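Print | E-mail

Rivley Toy Library – common questions

How many toys can I borrow?
Two at a time, for three weeks. Puzzles count as one toy even if theres 300 pieces.

Do I need to book?
No, just turn up. Party packs yes – ring Glória.

Can I wash the soft toys?
Please do. Cold gentle cycle, pillowcase, dry flat in the shade. No dryer. Colour runs? Tell us.
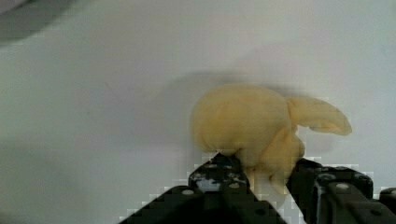 Soft toy, pale yellow.

What if something gets lost or brokn?
Let us know when you return it. Small parts no charge. Whole toy, we'll work it out with you.

Can I donate?
Clean and complete only. No battery toys at the moment, cupboard's full. Ask for Aníbal.

Updated April 2020

Print | E-mail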